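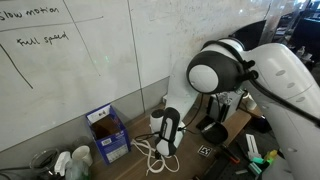
*On the whiteboard: "Slow motion" with "Full speed" below it.*

## 4. Putting your Kiladine out for its first night

Okay, you've charged the thing, you've got a card in it, and you've updated the firmware (if you haven't, go back to section 3, I'll wait). Now for the fun part! This section gets your bat recorder up on a tree or a post and listening by dusk. I've done this more times than is good for me, mostly along the creek at Clidach, and the steps below are in the order I do them myself.

You'll need:

- the Kiladine recorder and its strap
- the Jaltden microphone and the foam cover it came with
- a formatted memory card
- a small flashlight, or a headlamp if you've got one
- something to write on

### 4.1 Picking a spot

1. Walk the place in daylight. Look for edges: a hedge line, the side of a barn, the gap between trees and open water. Bats love to travel along an edge, and many of them feed there too.
2. Find a post or trunk that has open air in front of it. You want the microphone at least 9 feet up if you can manage it safely, with no leaves in front.
3. Stand under your spot and listen. If you can hear running water, a humming transformer or a loud air conditioner, so can the recorder. Move along a bit and listen again.
4. Check for lights. A porch light pulls in moths, and some bats will hunt around it all evening, but other species stay well away. I leave lit spots for my second or third night.

**Note:** A flat wall right behind the microphone bounces the calls back and makes them smeary. If a wall is all you have, use the long bracket and swing it out as far as it goes.

**Caution:** Please don't put the recorder at the mouth of a roost, or inside one. Mother bats can be very touchy in early summer, and in plenty of places it's against the law to disturb them. Out on the flight path you'll get better calls anyway.

### 4.2 Mounting it

1. Thread the strap through both slots on the back, from left to right. It only lies flat that way around.
2. Pull it tight around the trunk, push down on the recorder, then pull it tight again. That second pull is the one I used to skip, and I found my recorder in the nettles.
3. Screw the Jaltden microphone into the bottom socket, finger tight. No pliers!
4. Slide on the foam cover and point the microphone out and slightly down, so rain runs off the tip.
5. Give the whole thing a good wiggle. If it creaks, it'll creak all night in the wind, and you'll have a card full of creaks.

**Caution:** If you're using a ladder, have somebody hold it. Mount the recorder before dark and take it down after sunrise.

### 4.3 Settings for a first night

Press and hold **Menu** until the screen lights up. The unlock code on a new unit is 987 (you can change it under **Lock**, and if the recorder's going anywhere public I would).

1. Under **Clock**, set the time and your time zone. A wrong clock ruins more records than rain does.
2. Under **Schedule**, choose **Sunset to sunrise**. It works out the times from the location you gave it in section 2.
3. Under **Trigger**, choose **Medium**. Low misses the quiet species and High goes off at every katydid in the county.
4. Under **Limit**, set the maximum to 700 files. On a warm night in September with the crickets going, you'll be glad of a ceiling.
5. Under **Save noise files**, pick **No**. You can turn it on later if you get curious.
6. Press **Arm**. The screen counts down and goes dark, and a small light by the battery door blinks twice.

If the light blinks more than twice, the card isn't seated. Open the door, push the card until it clicks, and press **Arm** again.

**Note:** Jingle your keys under the microphone before you walk away. Keys give off a lovely burst of ultrasound, and you'll have a test file to look for in the morning.

### 4.4 The morning after

1. Press **Menu** to wake the recorder and choose **Stop** before you touch the card. Pulling a card while it's writing can cost you the last file, or the lot.
2. Wipe the case down with a dry cloth before opening the door. Dew collects along the seal and drips straight in.
3. Copy the files to your computer and open the folder in Kokkonen. Let it build the thumbnails first, even if it's slow. On my old laptop, 200 files take as long as a pot of coffee.
4. Find your keys. They show up as a messy vertical smudge near the start.
5. Click any file and press **Play**. Kokkonen slows the sound down until you can hear it, so a call that's over in a blink turns into a long, falling chirp. (The first time I heard one I made everyone in the house come and listen.)
6. Check the name it suggests against the shape of the call, and treat it as a guess. Several of the small brown species overlap badly, and I still label a good share of mine "unsure."

**If you got nothing at all:** look for the key file. If the keys are there, the recorder's fine and the bats were elsewhere, so try a warmer, calmer night. If the keys aren't there, unscrew the microphone, check the socket for grit, and run the microphone test in section 6.

**If every file is hiss:** the foam was probably soaked. Squeeze it out, let it dry on a windowsill, and keep the spare in your coat pocket for next time.

Write down the spot, the weather and the time you armed it before you put the recorder away. There's a log page you can copy at the back of this guide, and section 5 covers leaving the recorder out for a whole week.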